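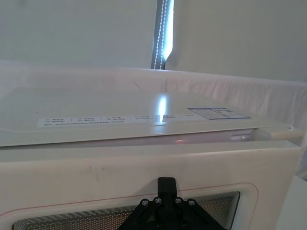
Fig. 1. Door window with perforated screen, below the top panel.

Unit 3: Countertop Microwave, Parts and Routine Checks
Notes: Xuelian Yao

The screen behind the glass is a fine metal grid. Its holes are far smaller than the wavelength, so visible light passes and microwave energy stays in the cavity. Wipe scuffs off the front with a damp cloth. No abrasives.
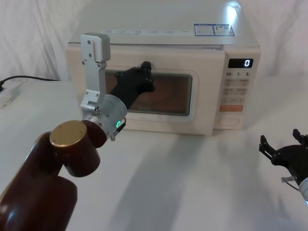 Fig. 2. Window at left, controls at right, time labels 10, 1 and 5 under the display.

Read the display before any check. Then confirm that the door closes flush along its full height. For the heating test, use 600 mL of water in a glass bowl and record the temperature before and after.
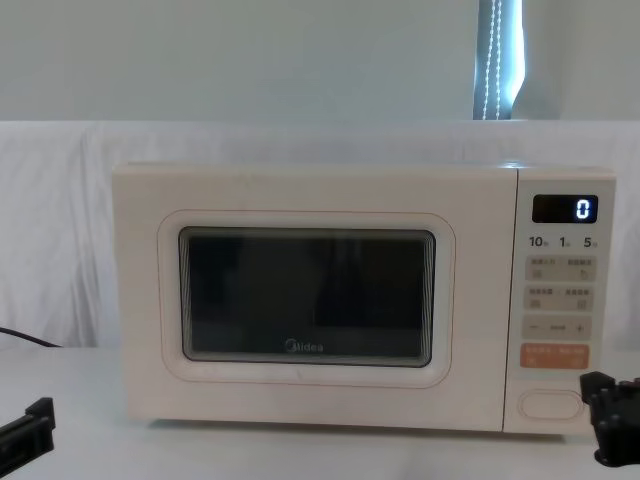
Can the oven be run empty to test it?
It should not be. With no load, energy reflects back to the magnetron and may damage it.

Repeat the heating test 2 times and average the results. Log sheets go to Roya Kazemi by Saturday.

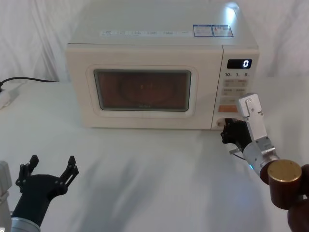
3.1 Turntable and Roller Ring

Lift out the plate, wash it, and reseat it on the hub.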